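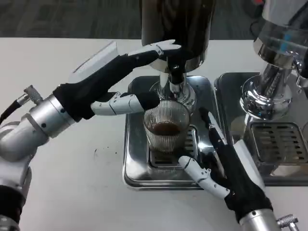 Visit to the Prosar roasting works, Fladgate, May 12, 2026

The tour covered green storage, the drum line and the packing hall. Green coffee is held on pallets at the north end, with 331 bags in stock. The main roaster is a Prumo drum with a batch time of 17 minutes – cooling adds 2 more. Output is nearly 400 kg per shift. Chaff goes to a cyclone outside the wall and is emptied at shift change.

Tasting followed, with espresso from the Phùng lot. Body was medium, acidity low. The afterburner was down for service and was not shown.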